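Lullport Phone List: read me first

Hi! I'm Maysoun Zein, and this is the data card for a little dataset I've been building on and off since January. It covers button phones, flip phones, sliders and a handful of those odd early touchscreens that needed a fingernail. If you came looking for the code, it's in the scripts folder and there isn't much of it. The good stuff is the table.

What you get

There is one CSV file called phones.csv with 948 rows, one row per phone variant. By variant I mean a version that differs in radio bands, keypad or memory. A different color doesn't get its own row (I tried that at first and it was a mess, so I rolled them all up into a colors column). There's also a smaller file, sources.csv, that says where each row came from.

The columns, in the order they appear:

row_id: a plain number, never reused, even when I delete a row
maker: the name on the front of the phone, not the company that owned the factory
model: as printed on the box
variant: blank if there was only one
year_announced and year_sold: often different, sometimes painfully so
form: bar, flip, slide, swivel or other
weight_g: with battery
screen_w and screen_h: in pixels, main screen only
charger: my own short code, see the list in chargers.txt
colors: separated by semicolons
confidence: high, medium or low
notes: whatever I felt like typing at the time

The confidence column

Please use it! High means I or one of the helpers had the phone or its printed manual in hand. Medium means two sources agreed. Low means a single catalog page or a magazine ad, and ads back then were, let's say, hopeful. There are 135 low rows right now. If you're making a chart of phone weights over time, drop those first and see if your line still looks the same. Mine didn't, and I had to redo a whole blog post.

Where it came from

The first big chunk was typed in from the Nesgate dealer catalogs, which Asanka Gazi had in a box and very kindly let me borrow for much longer than we agreed. Majdi Karam added nearly all of the Mikham phones, including the swivel ones I'd never even heard of. Philomena Ó Súilleabháin went through the charger codes and found that what I'd been calling one plug was two different plugs with the same diameter and opposite polarity, so if you grabbed an early copy of this file, throw it out. I mean it, don't use it to pick a charger for anything.

The Jasińska collection list is in there too. It's the best source for anything sold with a prepaid plan, and the weakest for dates, as it only gives the year somebody bought the phone. I put those in year_sold and left year_announced empty.

Things that are wrong or weird

Talk time isn't in the table. I had a column for it and took it out. Every maker measured it a different way and I couldn't find any sane way to line them up.

Weights from the Nesgate catalogs are rounded to the nearest 5 grams in the older editions. Newer ones are exact. The notes column says "rounded" where I remembered to write it.

Some phones have up to 18 names depending on the carrier. I picked the one on the original box and stuck the rest in aliases.txt. If you search the main file and come up empty, try there before you write to me (but do write to me if it isn't there either).

Screen sizes for flips are the inside screen. Outer screens are a project for some other winter.

Accented letters are UTF-8. If Jasińska comes out looking like alphabet soup, it's your spreadsheet program guessing wrong on import, so set the encoding by hand.

Using it

Do what you like with it, commercial or otherwise, just mention the Lullport Phone List somewhere people can find it. The scripts are under the same terms. They need Python 3 and nothing else. Run check.py before you send me changes; it catches duplicate ids and years with a digit missing, which are my two favorite mistakes.

Sending fixes

One phone per message is easiest for me. Tell me the row_id, what should change, and how you know. A scan of the manual page is great, a link is fine, "I had one" is fine too, but it goes in as low until a second source turns up. Yara Issa looks at anything to do with radio bands, because I get lost in there after five minutes.

Version

This is version 2, posted Aug 10, 2021. Compared to version 1, the charger codes are fixed, talk time is gone, and the aliases moved to their own file. Row ids stayed put, so old notes should still match up.

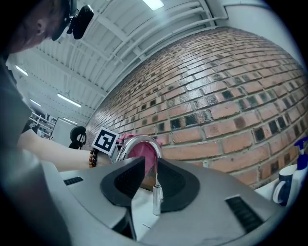

Can I add a phone that was announced but never went on sale?

Send it in, as long as there's a printed source for the announcement. Leave year_sold empty and write "unreleased" in the notes column, and I'll fill in the confidence rating when I merge it.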